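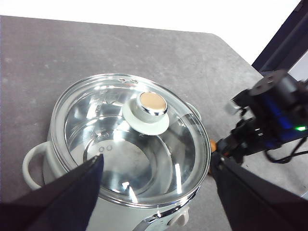 Idalina Quintela
Pots of this type should not be left on the shared table with the lid on after washing. I raised this in November and I raise it again. A closed lid holds moisture against the steel, and the next resident inherits the smell. I would ask that the house rules for the Ramalho kitchen be amended so that lids are stored beside the pot or upside down on top of it.

rmoderator_kitchens
Thank you for the comment. For members joining the thread now, the subject is the care and storage of the small electric cooking pots in the shared kitchens at Ramalho and Berkenero. The current rules state the following:

Electric pots are to be returned to the table or shelf with the lid in place.
The power cord is to be detached, where the model permits, and kept in the drawer.
The control knob is to be turned to off before the cord is removed.
No pot is to be placed in the sink.

Proposals to change any of these may be made in this thread. Please keep each reply to one matter where possible.

berk_third_floor
I do not support the amendment. The rule on lids was written because glass lids were being broken. A lid lying upside down on a pot rests on its knob, or does not rest at all, and slides off when someone reaches past it. At Berkenero we lost 4 lids in one term before the present rule was adopted. A smell can be washed out. A lid has to be ordered.

Idalina Quintela
I accept that breakage is a concern. However, the lids have steam vents near the rim, and these are not sufficient to dry the interior when the pot is put away wet. The answer would then be to require drying by hand before the lid goes on. Would Berkenero accept that wording?

berk_third_floor
Berkenero would accept it. Enforcing it is another matter.

Valdir Paiva
With respect to both buildings, the discussion has passed over the outside of the pot. The white side handles collect grease on the underside, where the hand goes, and very few residents turn the pot to look. The same applies to the metal band at the base. I have wiped a pot that appeared clean from above and the cloth came away brown. I propose that the cleaning instruction be extended as follows:

Wipe the inside of both side handles.
Wipe the metal band and the area next to the control knob with a damp cloth that has been wrung out well.
Remove the lid and wipe the underside of the rim, where the glass meets the metal.

None of this requires more than two minutes.

gillico_parts_list
On the matter of replacement lids, members should be aware that the Gillico lid and the Grulitano lid are not interchangeable, although they look very similar when set side by side. The Grulitano lid is slightly wider and will sit on a Gillico pot without sealing. Several complaints of pots boiling over at Ramalho were traced to this. I would recommend that a small mark be made on each lid and on the matching pot.

ramalho_2B
What kind of mark? The last attempt used a felt pen and it was gone after the third wash.

gillico_parts_list
A dot of enamel paint on the top of the knob, and a matching dot on one side handle. It should be left overnight to harden. It should not be applied to the glass or to the inside of the pot.

Valdir Paiva
I would object to paint on the knob. It is the part everyone touches, and paint will wear off there first. A numbered ring of the kind used for keys could be placed around the stem, below the cap. It can be removed for washing.

gillico_parts_list
A ring will also be lost when removed for washing. I maintain the recommendation but have no objection to a trial of both.

rmoderator_kitchens
The trial is noted. Ramalho will use rings and Berkenero will use paint. Results may be posted here.

I would also remind members that the two kitchens together have 21 pots in service and that one cupboard at Ramalho cannot hold its share of them. This is the reason that pots are stored on the tables at all, and any rule that assumes cupboard space will not work in that building.

ramalho_2B
May I ask about marks inside the pot? Ours has white spots on the floor of the steel that do not come off with ordinary soap. A neighbor told me they are damage and that the pot should be thrown out.

Idalina Quintela
They are very likely mineral deposits from the water and do not require the pot to be discarded. Unplug the pot, let it cool, and cover the bottom with equal parts white vinegar and water. Leave it for 33 minutes -

berk_third_floor
Why 33?

Idalina Quintela
My reply was posted before it was complete. Thirty minutes is the instruction on our notice, and the remaining three are for reading it. Leave it, pour it out, rinse twice, and dry with a soft cloth. Steel wool must not be used. It scratches the finish, and food will stick in the scratches from then on.

Valdir Paiva
I agree on the steel wool. I do not agree on the vinegar. Citric acid powder does the same work without filling the corridor with the smell, and it can be kept in a jar by the sink. One small spoon in warm water is enough.

Idalina Quintela
Vinegar is already in the kitchen budget and the powder is not. Residents who prefer the powder are free to bring their own.

berk_third_floor
A further point for the rules. Residents at Berkenero have been filling these pots to the brim for noodles. The contents foam, the starch comes out through the vents, and it dries on the glass. I request a stated limit of 80 percent of the depth, or less for anything starchy.

ramalho_2B
For noodles even that is too full. Half is what works in ours, with the lid set a little to one side.

rmoderator_kitchens
The following wording will be placed before both buildings:

Pots are to be dried by hand, inside and out, before the lid is put on. The side handles, metal band and lid rim are to be wiped after each use. Pots are to be filled no more than halfway for noodles, rice or oats. Lids are to be kept with the pot they belong to and stored right side up.

The choice between vinegar and citric acid is left to each kitchen. Objections may be entered until the end of the month.

Valdir Paiva
I have one objection. "After each use" should read "after each use, by the person who used it."

rmoderator_kitchens
The wording has been changed accordingly.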